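Two Hours at the Gridora Open Day

July 31, 2020
By Văduva

Print this page | E-mail this to a friend
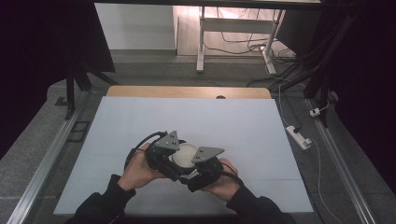 At the long bench, with one of the white discs held over the board.

I do not trust open days. A company that wants you to see its workshop has had a week to sweep it, and what you learn is mostly how good they are at sweeping. I went to the one at Gridora anyway, partly because it was a short drive and partly because I had written something unkind about their product tables last October and felt I should go look at one in person.

The visit was in small groups, 8 people at a time, with masks on and arrows taped to the floor. Ours started late. We stood in a corridor with a poster on each wall, both of them about "the future of the workbench," and I can report that the future of the workbench was not further explained.

The room itself was better than the posters. It is long and plain, and the benches take up most of it. The one I spent the longest at has a pale wooden top with a big white board laid flat over it, matte, a slightly cold blue-white, with thin lines across it that look like seams. I asked if it was one sheet or several panels. The answer was "it's modular," which I have learned to hear as "several." I have nothing against several. A panel that gets scratched can be swapped, and you don't have to throw out the whole surface. But every seam is a place for crumbs and grit, and I would want to see that board after two years of use before I said anything nice about it.

Long aluminum rails run down both sides. These I liked. I have a weakness for a bench you can bolt things to, having spent too much of my life drilling holes in tables I later regretted. The guide told us the rails are rated for all sorts of loads and gave us a number, and when someone asked how it had been tested he said he would have to get back to us. He has not gotten back to us.

Past the far edge of the board you can see a strip of the wood, and there is a small dark half-round notch in it, over toward the right. I asked about this too. One staff member said it was for cables and another said it was left over from an older layout. Take your pick. It was a neat enough cut either way.

The discs were the part people crowded around. They are round and white, a little creamy when you get close, and the activity at this bench was placing them on the board. We were told that Iteo, the line they belong to, is meant as a practice set for people learning careful handling. Fine. I tried it and found it mildly absorbing for a few minutes. Whether it teaches anyone anything I could not say, and neither could the handout, which used the word "proven" once and gave no source.

Then there was the price. The bench, with board and rails, is about 700 dollars before delivery. The discs are sold in sets of 16, separately, and no one would tell me what a replacement panel costs. If the whole case for a modular board is that you can replace part of it, the price of the part seems like a thing to have ready.

A second, smaller room was given over to Tuna, their folding cart. It folds. It also pinches, right where you would naturally put your hand, and I watched the person showing it avoid that spot with great skill. I would pass on that one.

Coffee was in a tent outside and was poor. There was a feedback form with five smiling faces on it, running from quite happy to very happy, and I left mine blank.

Would I go again? Maybe, if they let people bring their own work and use the bench for an afternoon. The surface is a good size, the rails are the real thing, and standing at it I did start thinking about where it would go in my garage – next to the window, probably, if I moved the freezer. I still want that panel price. I sent an e-mail on the way out and will add the answer to this page if one comes.

This site uses cookies to remember your settings. By continuing to read, you agree to their use.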